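The Distractor Set

Indira Nambiar had been at Drerance for five weeks before anyone asked her to write down what she did all day. The request came from Vinzenz Ammann, who ran the method group and was tired of explaining it upstairs.

"Two pages," he said. "Plain words. Steiner wants to know what he's paying for."

She went back to her desk and opened the last night's run. Mudirance, the simulator, had been going since the evening, and it had filled a folder with short episodes. In every one the policy was given the same sentence, to pick up the bowl and put it on the rack, and in every one the table had things on it that had nothing to do with the sentence. That was the method. You kept the instruction fixed and changed what was lying about, and you looked for the moment when the arms began to attend to the wrong thing.

She wrote: We measure how easily the policy is distracted. Then she crossed out "easily" and went to look at the wrist views. 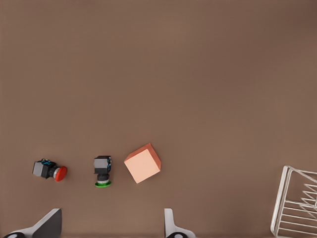 The buttons had been Satish Rawat's idea. He had spent years on packing lines before he came to the lab, and he held that anything trained on people would have opinions about buttons. Red meant one thing and green meant another, and it would be in there somewhere, he said, whether you had asked for it or not. Vinzenz thought this was superstition. They had agreed to test it, and so Satish had modelled the two buttons over a weekend, terminals and all, and dropped them into the object library next to the cube.

"You didn't need the terminals," Indira had said.

"A button without terminals isn't a button."

She ran the count again. With the cube alone as a distractor, the policy hesitated in 17 episodes out of 800. A hesitation was a pause of more than 2 seconds with no change in the target. With the buttons added she had expected the number to double, or else to stay where it was, and either would have made a tidy line for Steiner. It went down to 5.

She checked the seeds. She checked that the buttons had been loaded and that they had been loaded in the right places. She went to the kitchen, washed a mug that was already clean, came back and checked the seeds again.

Satish was delighted. "It behaves itself," he said. "It sees the buttons and it behaves itself."

"It doesn't know what a button is."

"Then why is it quicker?"

She had no answer to that. Vinzenz came and stood behind them with his coat on. He suggested that more objects gave the policy more to judge distance by, and that any clutter would do the same. He said they should swap the buttons for something dull. Satish said that a dull thing was hard to find, once you started looking.

They tried it anyway. Tyson Beaudoin, who looked after the library, gave them grey blocks the same size as the buttons. The run would take until four in the morning and there was no reason for anyone to stay, but Indira stayed. She ate crackers and let the outside view play on the second monitor while she worked on her two pages. The arms moved without a sound. She had turned off the motor noise in her first week, and after that she had sometimes missed it.

Her mother rang at nine to ask whether the robots had done anything clever.

"One of them picked up a bowl," Indira said.

"Is that clever?"

"It depends what else is on the table."
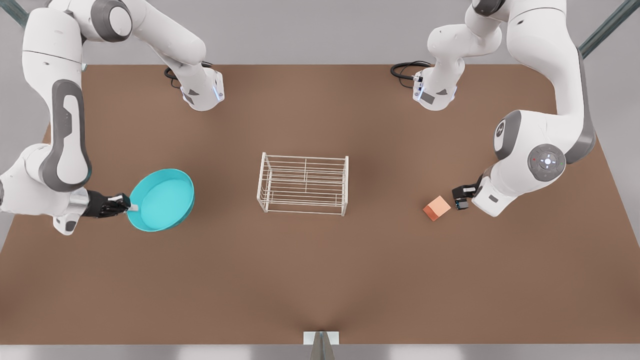 Bowl in the right gripper, rack in the middle, cube by the left.

The grey blocks gave 17. She looked at the figure for a while and then wrote it in the table under the other two. Outside it was still dark. She sent the folder to Satish with no message, and he replied within the minute, so he had not been asleep either.

"Told you," he had written, and after that, "Told you what, though?"

She opened the two pages. The crossed-out "easily" was still there in the first line. She took out the whole sentence and typed: We have a result with the buttons that we cannot explain yet, and we would like another month. Then she put her coat on, came back to add Satish's name above her own, and went to find the first tram.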